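力量训练基础 讲义四：呼吸、腹内压与腰带的使用

适用课程：力量训练基础（选修）
授课：Vesela Ionescu
讲义整理：Parveen Butt
阅读材料见课程页面，三月起更新。

一、本讲范围

上一讲讲了深蹲和硬拉的站距、握距与杠铃轨迹。本讲只谈躯干：为什么负重时要憋气，怎么憋，什么时候该换气，以及腰带在其中起什么作用。卧推的呼吸放到讲义六，和肩胛的位置一起讲。

实践课仍在Brelville馆一层，按原来的分组进行。Ljubica Kadrić带深蹲组，Coralie Henare带硬拉组。两组在第二个小时对换。

二、躯干为什么需要“变硬”

深蹲时杠铃压在上背，力要经过躯干传到髋部，再由腿传到地面。脊柱由许多椎骨叠成，单靠骨骼和韧带支撑不了训练重量，必须由周围的肌肉把它固定住。如果躯干在动作中弯曲或扭转，腿部发出的力有一部分就消耗在变形上，下背部承受的剪切力也会增加。

固定躯干的肌肉可以分成前、后、侧、上、下几组来看。前面是腹直肌，侧面是腹内外斜肌和腹横肌，后面是竖脊肌和腰方肌，上方是膈肌，下方是盆底肌。它们围成一个近似封闭的腔。吸气时膈肌下降，腹腔的容积受到压缩，此时腹壁同时收紧，腔内压力上升，这就是腹内压。

腹内压升高之后，躯干整体的刚度随之提高。需要注意，压力来自膈肌与腹壁共同用力，缺一个都不行。只吸气不收紧，肚子鼓起来但是软的；只收紧不吸气，腹部内凹，腔内压力也上不去。初学者两种错误都常见，第二种更多，通常是从前被教过“收肚子”留下的习惯。

三、瓦氏动作

瓦氏动作指在声门关闭的情况下用力呼气。力量训练中的做法如下：

1. 站稳，杠铃已经就位，身体不再调整。
2. 经口或鼻吸气，吸到大约七八成，注意力放在腰的两侧和后侧，让这些部位也向外撑开。
3. 关闭声门，腹壁收紧，像准备挨一拳那样。
4. 完成下降和起立的大部分行程。
5. 过了最吃力的位置之后，可以缓缓漏出一点气，也可以到顶端再呼出。
6. 在顶端换气，重新做第2、3步，再开始下一次。

第2步里不要求吸满。吸得太满，肩膀会上提，胸廓前翻，腰椎随之过度前凸，起始姿势就坏了。

第6步常被省略。连续做五次，应当有五次完整的换气。轻重量时省略看不出后果，重量上去之后，第三次、第四次的躯干会明显松掉。

练习时可以先躺在地上做：屈膝，脚踩地，拇指放在髂骨上方的腰侧，其余四指放在腹部前面。吸气时拇指和四指应当同时感到向外的推力。做得到之后换成坐姿，再换成站姿，最后才扛空杆。空杆重20公斤，足够检查呼吸节奏。

四、血压与注意事项

瓦氏动作会使血压在短时间内明显升高，呼出之后又迅速回落。健康的年轻人一般能够耐受，但有人在重组结束后会头晕、眼前发黑。出现这种情况时，先把杠铃放回架上，手扶立柱站稳，正常呼吸，不要立刻弯腰去捡东西。

下列情况在上实践课之前要告诉教员，并先咨询医生：

高血压，无论是否在服药；
心脏或主动脉方面的疾病史；
腹股沟疝、脐疝或腹部手术史；
视网膜疾病或近期眼部手术；
怀孕或产后恢复期。

这些同学并不一定退出实践课。多数情况下会改用较轻的重量，发力时持续呼气，每组次数也另行安排。具体方案由Zorica Kos单独沟通，时间在下午四点之后。

五、腰带的作用

腰带常被理解成一个从外面托住腰的支架，这个说法不准确。腰带给腹壁提供了一个可以对抗的面。吸气收紧之后，腹壁向外推，遇到腰带的阻力，同样的用力可以得到更高的腹内压。所以会用腰带的前提是会做第三节的内容。不会撑腹的人系上腰带，得到的只是腰上一圈不舒服的感觉。

由此可以推出几点：

腰带前面和后面同样重要。后宽前窄的腰带在前侧的接触面小，对撑腹帮助有限。力量举用的腰带通常前后等宽。

腰带不能代替腹背肌肉训练。卷腹、平板支撑、农夫行走照常练。

腰带不能修正错误动作。弓背硬拉的人戴上腰带还是弓背硬拉，只是可能敢加更多重量。

六、什么时候用

本课程的规定如下。前六周所有人不用腰带。第七周起，深蹲和硬拉的正式组可以使用，热身组仍不用。卧推、划船、推举和各类器械练习不用。

有同学问，多大重量才该系。没有一个对所有人都合适的数字。一般做法是按个人最大重量的比例来定，到了八成以上再考虑。能拉200公斤的人和能拉60公斤的人，开始系腰带的重量当然不同。更实用的判断标准是：不系腰带时，这个重量能不能保持全程躯干不变形。如果不能，先减重，不要先找腰带。

七、位置与松紧

位置因躯干长短而异。多数人放在肚脐的高度，下缘不压髂骨，上缘不顶肋骨。硬拉时可以比深蹲略高一点，否则弯腰抓杠时下缘会顶到髋部。躯干短的人如果怎么调都顶，可以换窄一些的型号。

松紧的检查方法：自然呼气后系好，此时腰带与腹部之间应能插进一只平伸的手掌，稍紧也可以。然后吸气撑腹，手掌应当被夹住。如果系好之后连正常吸气都困难，就是太紧，腹壁没有向外推的余地。如果撑腹之后还能在里面转动，就是太松。

双针扣的腰带要让两根针都穿进孔里再受力。只穿进一根时，受力偏在一侧，皮子容易从孔边撕开。单针扣穿脱快些，受力上的差别对课堂训练没有影响。快卸扣一扳就开，但是换松紧要用工具，几个人轮流使用时不方便。

组间把腰带松开。一直系着会影响休息时的呼吸，也容易让人忘记自己是靠什么在撑。

八、皮带的保养与收纳

馆里的公用腰带存放在器械区，用完擦干汗，挂回原处，不要卷起来塞进柜子，也不要放在暖气旁边。新皮带偏硬，可以正反方向各卷几次，使用几周后会服帖。皮面发干时用少量皮革护理油，薄涂一层，隔夜再用。不要用酒精湿巾反复擦皮面，皮子会变硬开裂。铆钉松动或缝线断开的，交给当班教员，不要继续使用。

九、训练记录的写法

从本讲起，记录表增加一栏“腰带”，填“有”或“无”。同一重量有无腰带不能直接比较，混在一起看不出进步。

Daher组去年的一份记录可以参考。该组同学硬拉从三月开始分开记，无腰带的重量单独成一列，隔几周才动一次，但组里的人都能看出哪一段是撑腹学会了，哪一段是单纯加了腰带。当时用的表格是Lokutine模板，现在仍然可以下载，文件编号553。

总训练量按重量乘以次数计算。例如60公斤做五次，记300公斤。热身组不计入。

十、课后练习

1. 仰卧撑腹练习，每天两组，每组八次，每次保持三秒。
2. 空杆深蹲三组，每组五次，每次在顶端完整换气。请同伴从侧面观察，看下降过程中腰部有没有先松掉。
3. 写一段短文，说明为什么系腰带之前必须先会撑腹。字数不限，下次实践课前交给Coralie Henare。
4. 选做：阅读Bratau手册第三章关于膈肌的部分，画出膈肌在吸气和呼气时的位置。
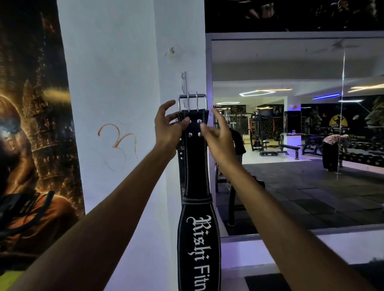 深蹲连续做五次，可以只在第一次之前吸气，一口气憋到最后吗？

不建议这样做。每次回到顶端都应呼出并重新吸气、收紧，再开始下一次。一口气憋完五次，后几次的腹内压会下降，血压升高的时间也会拉长，更容易头晕。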